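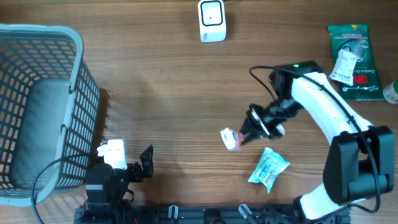 Tabletop cell, right arm closed on a small white and red box.

I rewrote our bench rules in May, after reading back through 3,205 pick records and finding that many of the failures were setup errors. The arm did what it was told. The table had been laid out by someone in a hurry, often me.

Rule 1. The basket goes down first and stays put for the session. If it gets bumped, stop and log it. Nudging it back by eye doesn't count as a reset.

Rule 2. Cables are checked at full reach, elbow up and elbow down. A loop that clears the link at home position can still snag at the far corner. Leave slack at the elbow and none at the gripper.

Rule 3. Mixed packaging only. Boxes alone gave us a 92 percent grasp rate and told us very little. With crinkled plastic packets in the set we dropped to 74, and I consider that the number worth reporting.

Rule 4. Hands stay off the table while either arm is enabled. Both arms, even if only one is in the task. Mwende Mollel wanted this one first on the list and she is probably right — I'll renumber in the next revision.

Rule 5. Clamps on the rail are checked before power-up and initialed on the sheet.

The Stilholm checklist we started from has a sixth rule on lighting. I left it out until I can write it with a measured value.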